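I have now used the Pratetetti gripper kit for two months, and because several readers asked me for an opinion, I will write it down while I still remember the bad parts.

The kit is sold by Fovside. You receive two fingers, the mount, the cables, and a license for the simulator, where the same gripper is already modeled. I paid 666 for everything, without the arm. My friend Man-sik Koo bought the older version and paid more, so I do not complain.

Installation of the simulator was easy on my office computer and very difficult on my laptop. The installer asks for a folder, then ignores your answer. When it finishes, a small window says only "Ok", with no button to close it. I wrote to the support in Perham, and Hernán Taipe answered me the same evening with a corrected file. I was surprised by this kindness.

What I like most is the view from the wrist. You see your own two fingers the whole time, and you learn quickly how far they are from the object. For tall wooden things this helps me a lot, because my mistake is always to close too early. The furniture in the rooms is simple, but the shadows are good enough for judging depth.

What I like less is the contact. With light objects the fingers sometimes push before they hold, and the object turns. I ran 200 attempts with the default friction and was not satisfied. After I changed the friction value by hand, it became better, but the manual does not explain this setting at all. It has one line, and the line is wrong.

The license is limited to 2000 runs per month. For me this is enough. For a laboratory with students I think it is not, and they should ask for the other plan before they pay.

Next I want to try the real fingers with the same program, without changing any values. My arm is still waiting for one cable, so I continue in the simulator until it comes.

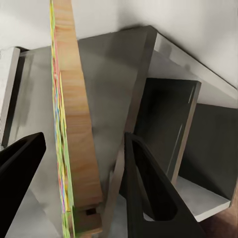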